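Two-arm table clearing build reaches dish rack stage at Uvcombe workshop

February 15, 2021

A two-arm table clearing build at the Uvcombe shared workshop has moved on to tableware and a dish rack, according to the latest entry in the project log. The build, named Kusum, runs on a wooden table in the back half of the shop and is put together by members in evening sessions.

Kusum uses two white-and-black arms, one on each side of the table. Each wrist carries a black two-finger gripper and a small camera. The members wrote their own motion code and run it on a single desktop computer. The gripper fingers are the third version. The first two sets flexed under load and were replaced.

The right arm handles the rack. Cups are released on their sides between the ribs, and the log notes that the thin ribs give the wrist camera trouble. The wood of the table shows through the openings and the software reads some of the gaps as edges of objects. The current fix is a brightness threshold, which works on pale cups and has not been tuned for darker ones.
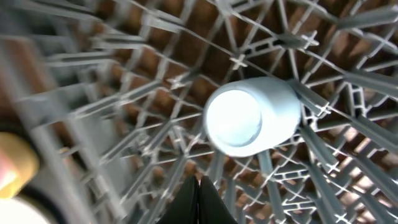 Grip order

The order in which items are picked up is set by hand for now. Cups go first, then bowls, then flat pieces. Chopsticks are left for last. They sit nearly flush with the surface, and the fingers have to close within a few millimeters of it – a margin the wrist calibration does not yet hold over a full session.

Bowls are gripped at the rim. The members tried an approach from the outside wall and dropped it after the fingers slid on glazed pieces. Crowded layouts remain the slowest case, as the planner checks each finger path against every neighboring item before the arm moves. 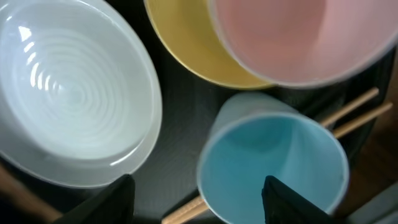
Wrist camera view with bowls, cups and chopsticks close together.

The log lists 74 trial picks with the current fingers. In 16 of them the gripper closed on nothing, mostly on chopsticks. Closing speed has been cut by 25 percent for the next set of trials.

Cable routing was also changed this month. The earlier layout ran the wrist cables through clips on the arm segments, and the clips pulled loose when the wrist turned past its usual range. The new layout leaves slack at the wrist.

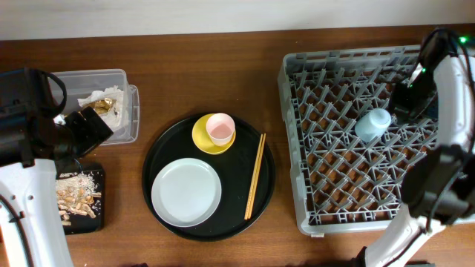 Sorting waste from tableware is the next item on the Kusum list. The two kinds of item get separate zones in the software, and each arm is assigned its own side to keep the paths from crossing. On the waste side are a small black tray of food scraps, peanut shells among them, and a clear plastic tub with crumpled tissue and a gold-foil wrapper in it. Foil is expected to be a problem for the camera exposure.

The members plan to post the finger drawings and the calibration script in March.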